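Moving the desk money into one pot

I have been keeping household accounts in a notebook since June, mostly to find out where the money goes between paydays. Until then I had four separate pots and could not have told you what was in any of them.

The notebook lives at the table, and I do the sums on a Tuesday evening.

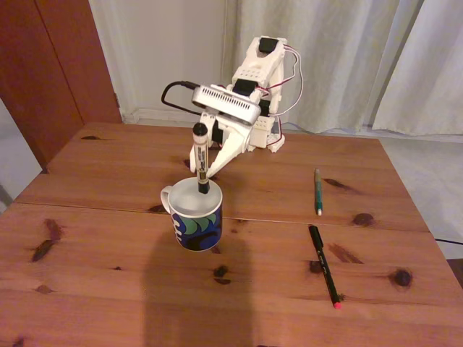
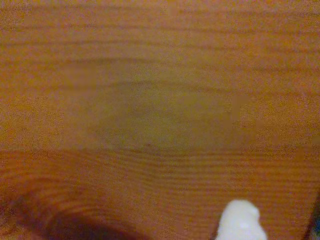 Shaohua Ding wrote to say that one pot would never work for her, as she would spend the boiler money on shoes by the second week. She keeps hers in separate accounts and moves it over on payday before she can look at it. I can see the sense in that. My trouble was the opposite -- I moved money between pots so often that the labels meant nothing.

So now there is one account, and the notebook says what each part of it is for. The first month I spent 1474 pounds, rent included. The second month it was 1150. Most of the gap was the car, which needed two tyres and a new exhaust clamp from the garage in Elton.

Food was the surprise. I had guessed it was my biggest cost after rent and it came third, behind the train. I now buy a ticket book for the Karon line and walk the last bit, even when it rains.

Things I still get wrong: birthdays, anything paid once a year, and parking. The house insurance came out in the same week as the water bill and I had written down neither. I have since put all the yearly ones on the back page, with the month next to each. They add up to 865 pounds, so I set aside a twelfth of that every payday.

Next job is the phone contract. It runs out soon and I have not rung them yet.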